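Fandwood gets a second series, and I have thoughts

January 3, 2021

Well, that's my Sunday sorted. I was planning to take the tree down and instead I've spent most of the morning reading every scrap I could find on the second series of Fandwood, which has been confirmed at last. It's coming in April, there are eight episodes again, and Lech Wilczyńska is back running the whole thing. I may have made a noise when I read it. The cat left the room.

If you missed the first series (and plenty of people did, it went out at a daft time of year with next to no publicity), it's the one set in the drowned valley, where the toll-keepers have to ferry the dead across the reservoir and one of them starts keeping a few back. It sounds grim and in places it is, but it's also got the best running argument about soup I've ever seen in a fantasy drama. I watched the lot over two nights and then made my sister watch it, and she's someone who gives up on anything with a map in the opening titles.

So what do we know? Witold Wysocka returns as Asent, the old ferryman, which will surprise anyone who remembers where we left him. I won't spoil it, but he wasn't in great shape. Wilczyńska says in the announcement that the story picks up 244 days after the last episode, with the water level dropping and the roofs of the old village starting to poke through. I love that. The first series kept hinting at what was down there and I was worried they'd never let us see it.

We're also finally going to Wellis, the walled town everybody kept talking about and never visited. They've built a proper chunk of it too, with a market street, a bell tower and a set of stairs that apparently took longer than everything else put together. There were 400 extras on the biggest day of filming, all in those lovely heavy coats. I want one of those coats. I've wanted one of those coats for a year.

The bit I'm less sure about is the jump back in time. Half of the new series follows Asent as a young man, played by somebody who hasn't been named yet, and I do get nervous when a show that was doing fine in a straight line decides to start hopping about. The first one worked so well because you only ever knew what the ferrymen knew. You sat in the boat with them and it was dark and you heard things. If we're going to be told exactly how the curse started, with dates, I might sulk a bit. Then again, I said the same about the talking heron, and the heron ended up being my favourite (justice for the heron!).

Michalski, the company behind it, has put out a teaser as well, all of 100 seconds long, and I've watched it more times than I'm going to admit. There's not much in it. You get the boat, a lantern, someone's hand on a door, and then Wysocka's voice saying a single line over black: "You were counted." Shivers. Properly good shivers. The music sounds like the same cello as before, only slower, and I've had it in my head while doing the washing-up.

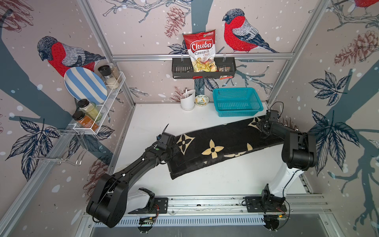
Anyway, the other bit of news is the book. There's going to be a companion volume out the same month, 200 pages of sketches, costume notes and the full text of the toll-keepers' song, including the verses that got trimmed from episode five. I've been trying to work out those missing lines by ear since I first saw it, and my best guess at the third verse involves a goat, so it'll be nice to be put right. No price yet. I'll moan about it when there is one and then buy it.

As for how it'll be shown, it's going to be weekly this time, with the first two episodes together on opening night. I'm pleased about that, I know some of you won't be. I did gobble the first series in one go, but I think I'd have enjoyed it more with a week to chew over each one, and the ending of episode six really needed people to shout about it with.

I'm going to do a rewatch here before it starts, one post per episode, beginning as soon as I've found where I put my notes. If you want to join in, leave a comment and tell me who you think was in the second boat. I've got a theory and my sister says it's rubbish.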